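Equipment Planning for a Two-Arm Sorting Cell
Project report, second half

29/01/2018
By Kjell Engebretsen

The first half of this report covered what we wanted to build. The second half covers what we could afford, and it is shorter.

Our original equipment list, drawn up in December, had 37 lines. It included a conveyor, a second computer, and an industrial camera from Sonari whose price we had read without the tax. Our supervisor returned the list with one word in the margin, and the word was "prioritize." We sorted the lines into things the cell could not run without and things we had seen in a brochure. The first pile had 12 lines in it.

1. Arms

The arms took 70 percent of the budget before we had bought a single screw. We compared quotes from Pronska and Garg. Garg was cheaper per arm, but the mounting plates, the grippers and the power supplies were priced separately, as if some customers preferred to hold the arm in place by hand. With everything added, Garg came out higher. We ordered the pair from Pronska and learned that shipping is charged per box, and that they are generous with boxes.

2. Frame and work surface

Aluminum profile is sold by length and every cut is a separate charge. We did our own cutting in the metal shop, which saved money and cost us one profile (mine). The tabletop has a dark red-brown marble pattern with white veins. The planning sheet had asked for "plain, matte, light gray," and the purchasing form had no field for pattern. The walls got leaf-print wallpaper, which was on nobody's list and went under "interior, misc."

3. Sorting materials

We budgeted for custom molded trays from Prudo until we saw the tooling fee. A white three-compartment organizer and a set of toy bricks did the same job out of petty cash. Blue bricks go on the left, red in the middle, yellow on the right, with an arm reaching in on each side. It is the only section of the budget in which we finished under.

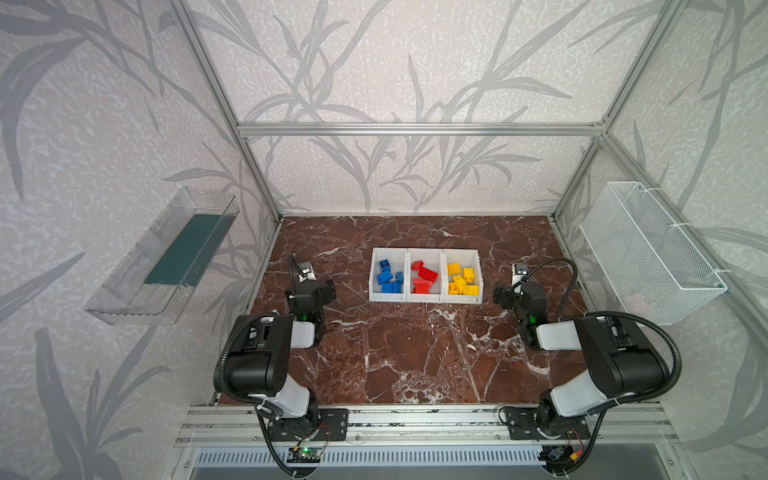 4. Cables, hoses and small parts

We gave this section 100 dollars, a figure chosen because it was round. It should have been worked out from the drawings. Every arm needs cable to the wrist camera, hose to protect the cable, and enough slack in both for the elbow to move. Connectors were ordered twice, the first time in the wrong size. Zip ties do not appear in the plan at all, although a wire basket on the right wall hangs from three of them.

For a repeat of the project we recommend the following:

- Price each arm with its plate, gripper and supply included before comparing quotes.
- Measure cable runs with the elbow fully extended.
- Put zip ties on the list.
- Ask Pronska about combined shipping before the order is signed. They do offer it. We asked in the follow-up call.

5. Not purchased

The conveyor, the second computer and the Sonari camera were moved to next year's application. The conveyor has been moved to the top of it, at my request.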